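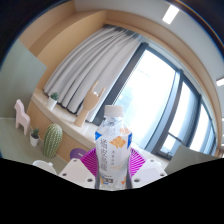 Ticket n° 313 – Service des moyens généraux, site Skestingate
Objet : traces d'eau sur le plateau de la table, salle Ambaye
Priorité : normale
État : en attente de vérification

Demande initiale
Le plateau présente des auréoles claires à l'endroit où sont habituellement posées les bouteilles. Le nettoyage courant, effectué avec un chiffon humide, n'a pas permis de les faire disparaître. La plus grande mesure environ 70 mm de diamètre.

Suivi, 9 h 15
Passage sur place. Les auréoles sont superficielles et le revêtement n'est pas entamé. Un premier essai au produit Huvon dilué a été réalisé sur une zone peu visible, avec un temps de pose de 15 minutes, puis rinçage et séchage. L'essai est concluant ; le reste du plateau sera traité dans les mêmes conditions.

Suivi, 11 h 40
Traitement terminé. Il est demandé aux occupants de poser désormais toute bouteille sur un dessous-de-verre – y compris les bouteilles fermées – et de vider celles qui ne contiennent qu'un fond avant de les déposer au tri. Le rond rouge à centre rose convient à cet usage.
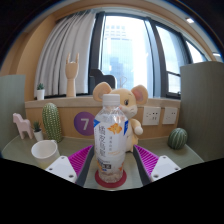 Danish Talpur : Je prends note de la consigne. Pourriez-vous préciser si elle s'applique également aux gobelets et aux pots de plantes ?

Réponse du service
La consigne s'étend aux gobelets. Pour les pots, une soucoupe est à demander au magasin Okemlow, référence 66. Le ticket reste ouvert jusqu'au prochain contrôle du plateau, prévu en août.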